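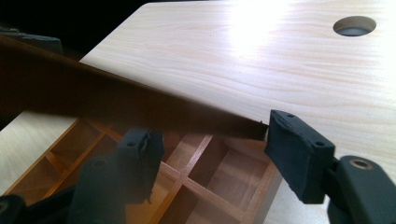
Ticket: Gripper catches on the lid corner
Opened by: Vinzenz Fankhauser, Rindberg student robotics club
Status: Waiting on parts

Hello everybody, and thank you for being so patient with my messages in September! Our project, as most of you know, is getting the gripper to open and close the glass-lidded compartment box on its own, and we're using the hand-held gripper to collect the practice runs first. The trouble is with closing. On about 94 of our runs the log shows the fingers stalling near the lid corner, and then the width reading stays stuck at 1983 when it ought to climb back to 2000.

What we've tried so far:

I recalibrated the finger width twice, once cold and once after an hour of use. Same reading both times.

Olivares kindly swapped the cable over lunch (thank you, and sorry about your sandwich). No change.

We slowed the approach way down. That helped a little, I think, but I wouldn't swear to it.
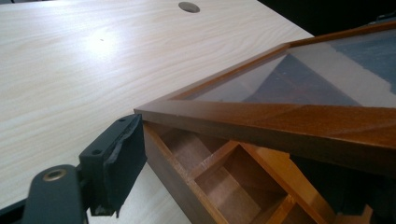 Gripper finger beside the box, lid slightly raised.

Update, 4:30 in the afternoon: I had a good look at the pads with Drillen, and the edges are fraying. My guess is that the loose bits drag on the lid frame and the finger gives up early. Londau has 2 new pads in the parts drawer, and I've asked them to set those aside for us.

Please leave the width settings alone until the new pads are on, so we can compare fairly. If you do get a clean close in the meantime, write the run number down here and I'll go through it with you at the next club meeting.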